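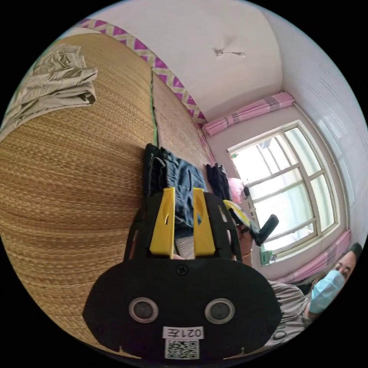 Why not just buy the starter and be done with it, was the question from the Nisico bench when I came in, and would I please write down my reasons this time so they could argue with them properly.

Fine! Reasons, then, and the whole of the September vat so far, in one place.

The bought starter works. It gives a blue vat overnight from natural indigo and I have no complaint about the color. But it's a chemical reduction, fast and strong, and a fermentation vat is a different animal. It's slower, it can be kept going for months if you feed it, and the blue builds up in thin layers that I like a lot better on linen. Also I want to learn how to do it. That is most of the reason, if I'm being straight about it.

The recipe as it stands (bran and madder, the old woad-house style, adjusted for our bucket):

Water, warm, soft if possible. Ours is hard, so I boiled it and let it settle overnight.
Indigo, Garkura lot, ground wet in the mortar until no grit between the fingers. 900 grams for the big vat.
Wheat bran, two good scoops, boiled into a porridge first.
Ground madder, old stock, past its best for red but fine as vat food.
Soda ash to bring the pH up, slaked lime later to hold it there.

Total weight of dry stuff into the vat was 1,347 grams, with the bran and madder and first dose of soda ash included. Writing it down because last time I didn't and then couldn't repeat it.

Day 1. Ground indigo all morning. It takes far longer than you think and it's worth every minute. The Poojary book says the paste should be like heavy cream and I'd say thinner than that, more like house paint. Poured it in at the end, stirred along the wall in one direction, lid on, blanket round, heating pad on low. Smell: wet hay. Surface: dull navy, flat, no life at all.

Day 2. Nothing. Same smell, same surface. pH sitting a bit high. Left it alone, which was hard.

Day 3. Still nothing on top, but a white cup dipped in and lifted out showed the liquid going slightly murky green at the edge. Might have been wishful. Stirred once, gently, lid back on.

Day 4. Oh, this was a good one. Lifted the lid and there was a coppery skin over half the surface, that metallic purple-bronze film, and when I pushed it aside with the stick the liquid underneath was olive. Smell has moved from hay to something sweeter and a bit barnyard. Dipped a cotton strip for one minute and it came out yellow-green and went blue in the air while I stood there grinning at it. Pale, uneven, but blue. pH had dropped, so the bacteria are eating and making acid. Gave it a spoonful of lime, stirred, waited, tested, gave it half a spoonful more.

Day 5. Film across the whole surface now. A small flower in the middle, the blue foam cluster that everyone goes on about, the size of a walnut. Test strip dipped 5 times with an airing between each dip gives a proper mid blue. Rubbed it wet on white paper and there was some crocking, so there's still unreduced pigment floating about and it needs another day to settle down.

The Nisico people came over to look at the flower and were converted for the length of one coffee. Then they went back to saying that theirs was ready in an afternoon.

Things I got wrong and want to remember:

The heating pad. I had it under the vat on bare concrete, so half the heat was going into the floor. Put a square of insulation board under it on day 2 and the temperature stopped wandering. It would be better wrapped round the side.

Lime straight from the jar. It sank and sat there in a lump. Slake it in a cup of vat liquid first, then pour that in and stir.

Stirring too fast on day 1. You could see the bubbles. Every bubble is air going in, and air is the one thing the vat doesn't want. Slow, round the wall, then bring the stick up through the middle without breaking the surface.

Test strips with no labels. I now have a very pretty line of blue rags and no idea which of the first few is which. Pencil on masking tape doesn't survive. Stitching with a white thread does: one stitch for the first dip, two for the second and so on.

Now the fabric side, because a few of you asked.

Linen first. It's the Firkeo cloth, the medium weight, scoured for two hours with soda ash and a bit of soap. The scouring water came out the color of strong tea, and then I did it again and it was still the color of weak tea. Please, please do the second scour. The piece that only got one came out of the vat with lighter patches wherever the wax or size or whatever it is was still hanging on. It looked like a map.

Wet out thoroughly before dipping, squeeze, no drips. Lower it in slowly, keep it under, keep it off the bottom (there's a lot of bran sludge down there and it prints itself on the cloth). I've hung a net on a hoop below the surface and it works beautifully. Three minutes under, up and out along the wall with the squeeze done just at the surface, then air it until there's no green left anywhere in the folds. Open the folds with your fingers. I was impatient on one and there's a yellowish crease line in it that went on to take the next dip differently.

Wool is going to be trickier. The pH that suits the vat right now is rough on wool, and a scrap I tried felt harsh once it had been rinsed. Plan is to do all the linen and cotton first while the vat is strong and alkaline, then let the pH drift down and do the wool last, with a vinegar rinse after. If anyone has a skein they don't love, put it in the tray by the sink.

Silk I haven't tried. Soon!

Feeding. When the film breaks up and doesn't come back within a few hours of stirring, or the liquid goes from olive toward blue, it's hungry or tired. A handful of cooked bran, check pH, back to warm, leave overnight. Don't dye on the day you feed it. I'm trying to hold to a rhythm of dyeing in the morning and resting it from noon onward, and so far the vat comes back each time with its shine on.

Rinsing. Plain water first, plenty of it, then a soak with a splash of vinegar, then plain again, then hot soapy water for the final one. The swatch that skipped the soap left blue on my thumb after a week's worth of handling in one afternoon. The one that had it left almost nothing – a faint gray on a white tissue if I really leaned on it.

Color notes, linen, dry, looked at by the window:

One dip: washed-out sky, a little green in it.
Two dips: robin's egg going to gray.
Three: the first one I'd call blue.
Five: soft denim. My favorite so far.
Eight: deep, and starting to show a reddish cast on the ridges of the weave.

There's still loads of pigment in there. I think it could go to twelve dips before the cloth stops taking more, and I want to do a long strip in steps, moved up a hand's width at each dip, so the whole range is on one piece and can be pinned over the sink.

For Saturday: stir first thing, pH, lime if it needs it. Second scour on the remaining Firkeo linen. Cut and stitch-mark the cotton strips. Grind the rest of the Garkura indigo wet and keep it in the lidded jar, covered with water so it can't cake. Lid stays on the vat between dips – anyone passing, please don't lift it to smell, however much you want to.

Blanket needs a wash.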